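Avotico Household Textile Pattern Notes

What is in this folder

A plain text catalogue of printed patterns on household goods: tablecloths, oilcloth, curtain fabric, shelf liner and wallpaper. There are 264 entries, one per line, in patterns.csv. Hortensia Ledesma started the list on paper and Shengli Fu typed it up. The spelling of colour names has been made consistent, but older notes were left as they were written.

Columns

id: a running number, never reused.
surface: cloth, paper, coated or unknown.
motif: the main subject, such as branch, stripe, fruit or check.
ground: the background colour.
repeat_mm: height of the repeat in millimetres. Blank if the piece was too small to measure. Most entries fall between 80 and 600.
source: who lent or sent the piece.

Branch motifs

The branch group is the largest. Use "branch" when thin stems carry the design and the flowers are small, and "spray" in the second motif column if the stems fan out. Buds are noted separately from open flowers. A white ground with grey-brown stems and rust-red five-petaled flowers goes under branch, ground white, accent red. 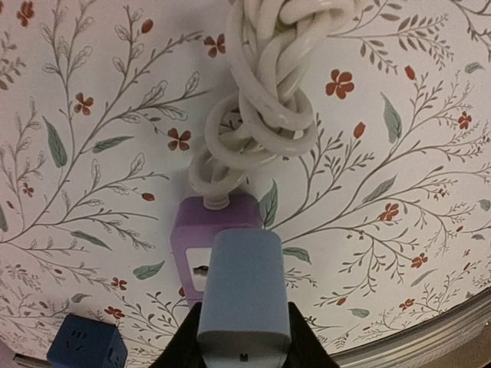

Colour names

We use 2 levels. The first is a basic word (red, green, grey). The second is free text and may be left empty. Please judge colours in daylight near noon, as lamps turn the greens yellow. Iara Benítez rechecked the blues in October and changed some of them to green.

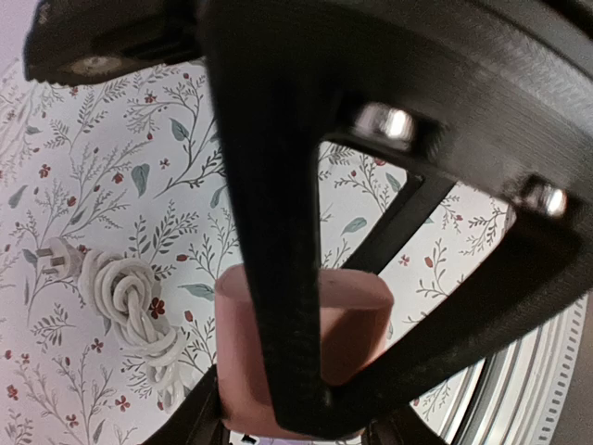 Mixed greens cause most of the corrections we receive. The basic word should follow the leaves, as stems tend to be thinner and duller. A pattern with gray-green stems and blue-green leaves is therefore entered as green, with "blue-green" in the second level, and its small dark red flowers go in the accent column. Send corrections with the id in the subject line.

Known gaps

Entries lent by Octavio Yáñez have no repeat height yet. Borders are missing for most curtain fabric.

Terms

Free to copy and change. Please keep the source column.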